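Notebook - visit to Farholm, Wednesday

Arrived at 9:20 together with Štefánia Hubáček. The bus was late, so we missed the coffee and went directly to the demonstration room. Vilém Hájek received us and gave us the visitor badges. The topic of the day was soft things: socks first, then a short talk about the Gukon software in the afternoon.

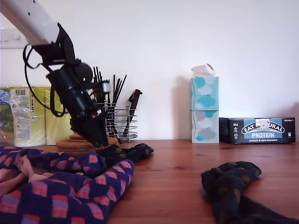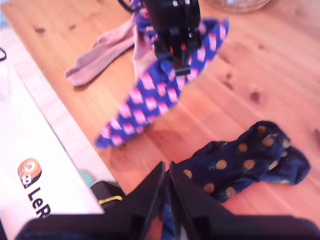

Socks on the table at Farholm, morning session.

What I wrote down while standing there:

The patterned socks are a good choice for a demonstration. From the back row it is easy to follow which one is moving. For the vision part I am less sure. Vilém said that dark blue on dark blue is the hardest case for them, and that the system often takes two socks lying close together for one. They keep a list of such mistakes and he promised to send it.

Grasping. They pinch the fabric and lift, and then look again at the shape in the air. The sock hangs twisted, so the toe is not where you expect. I asked if they wait until the swinging stops. Answer: yes, a short wait, but it is a fixed time and they want to change it. Štefánia thinks our own wait is too long also. To check when we are home.

Data. They have 765 recorded attempts with socks up to now, and over 100 of them were done by a new operator in the last month. Vilém considers the new ones better, as the operator learned slowly and did not hurry. I would like to see this in numbers before I believe it.

Fingers. Somebody from Bondus asked about wear on the tips. They change them after 20 hours of work. We change ours when they look bad - this is not a method, and I should write a proper rule for it.

Background objects. They do not clear the table completely before a session. Household things stay where they are, and the arm must work near them. I liked this. Our table in the lab is too clean, and then we are surprised when something fails in another room.

The Gukon talk was 12 slides and quite fast. The part about labels was useful, the rest I knew already from the Ticona meeting in March. I did not understand how they mark the end of an attempt when the sock is dropped and taken again. One attempt or two? Štefánia understood two, I understood one. I will write to Vilém.

To do:
- ask for the list of mistakes
- measure our wait time after lifting
- rule for changing the fingertips
- buy socks, dark ones with patterns, different sizes
- return the visitor badge (it is still in my jacket)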